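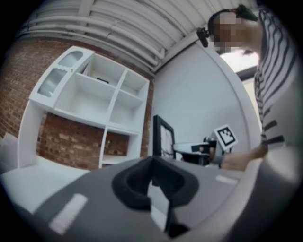
Kemstead House Histories: Frequently Asked Questions

My house number doesn't match the one in the old rate book. Have I bought the wrong house?
Probably not. Kemstead renumbered its longer streets when the gaps filled in, and did it one side at a time. Number 7 on Neagu Street became number 4 without moving an inch. Tell us the cross street and we'll work from that.

How old is my house?
Older than the agent said, or younger. We look at rate books, title records and sewer connection plans. The sewer plans are the dullest and the most reliable.

The plaque next door gives a different date from yours. Who's right?
Plaques went up over many years and were paid for by whoever lived there at the time. Some give the year the land was sold, some the year the roof went on, and a couple give a year that suited the owner. We go by the paperwork.

Was my place ever a shop?
If the front door sits on an angle at the corner, it's a fair bet. Trade directories will usually name the business. Bakers and bootmakers turn up a lot. Everyone hopes for a brothel, and so far we've had to disappoint them.

What was the Ridunex works?
A colour and varnish maker behind the railway yard. It had two addresses at once for a good part of its life, one for deliveries and one for letters, and the directories mixed them up with great confidence. We're still sorting out which shed was which. If your back fence has a bricked-up gateway in it, please write.

Can you find out who lived here?
Householders, yes. Lodgers, sometimes. Wives and children are harder, as the directories didn't think they were worth the ink. Electoral rolls help with the later years.

Is there a map?
The old and new street numbers are on Nomadero, our online map. Zoom in slowly. It was built on a small budget and it shows.

How long does a search take?
Allow 2 weeks. Corner blocks take longer, having usually belonged to both streets.

Can I send you old papers?
Please do, but scan them first and keep the originals. Don't laminate anything. We mean it.

You've got my street wrong.
Quite likely. Send us what you have, with the source, and we'll fix the entry. "My neighbour has always said so" goes in a separate folder, which makes much better reading than the main one.

Page last updated February 19, 2021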